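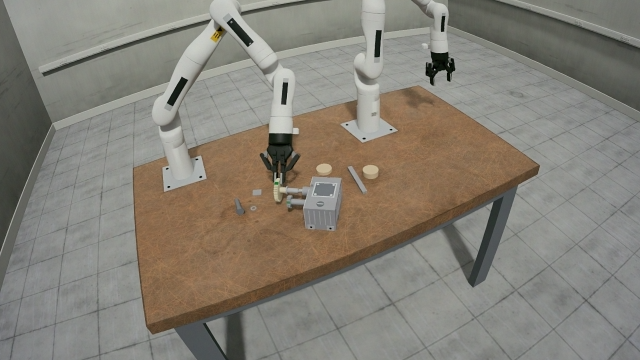
Ticket: Gear assembly stalls in sim, left arm
Project: Grecu gearbox build
Opened by: shop member, Zandosdale shared workshop
Component: scene file / contact settings
Status: Closed

Summary

Running the gearbox task in simulation before we try it on the bench. Two arms on one table, housing in the middle with the two shafts pointing left. The left arm goes to its pre-grasp pose over the cream-and-green gear and then either stops there or closes and loses the gear. The right arm is parked and is not part of this ticket.

Expected: left gripper picks up the gear and carries it to the upper shaft.
Result: 15 tries, no completed pick.

Setup

Scene is the Privwood table model with the gray housing, the gear, two wooden discs, a long bar, and the loose washer, square and hex bolt. Planner is the one we use for everything else. Physics step is at the default. Solver budget is 2,000 iterations per plan.

Log

Entry 1
Reran with nothing changed to get a baseline. Planner reports "goal in collision" on most tries. On the others the fingers close and the gear shoots out sideways. Saved both logs to the Grecu folder.

Entry 2
Suspected the housing. The gear is close to the shafts and the collision shape for the housing is one plain box. Hid the housing and ran again. Still "goal in collision," so it isn't the housing, or not only that.

Entry 3
Turned on the collision shape overlay. The gear is using a convex hull that was made at the wrong scale. It is bigger than the visible gear and the finger tips are inside it at the pre-grasp pose. That explains the planner error. I think it also explains the gear shooting out, but I haven't proved that yet.

Entry 4
Rebuilt the gear collision shape from the mesh at the right scale. It came out at 2,241 faces. Planner error is gone. The sim now slows to a crawl whenever the fingers touch the gear, and the gear jitters between them.

Entry 5
Replaced the full mesh with a decomposed shape, a flat cylinder for the body and small blocks for the teeth. Speed is back to normal. Jitter is less but still there.

Entry 6
Grip force in the config was 80. That value was copied over from the Grullwood gripper file, where the units are percent. Our driver reads newtons. Cut it to 15 and the jitter stopped. The gear lifts and stays put in the fingers.

Entry 7
Insertion on the upper shaft now works if the approach is slow. At normal speed the gear catches on the end of the shaft and tilts. Added a pause just before contact and lowered the stiffness along the shaft direction. Ran it with the housing shown again and it completed — twice in a row, then left it looping over lunch with no faults logged.

Resolution

Wrong scale on the gear collision hull, and a grip force value with the wrong units. Both fixed in the scene file. Please pull the new version before opening another ticket on this task.

Still open

The discs and the bar have not been checked for the same scale problem. They came from the same export, so check the overlay before planning anything with the right arm. The housing is still a single box. Moved both to a new ticket for April.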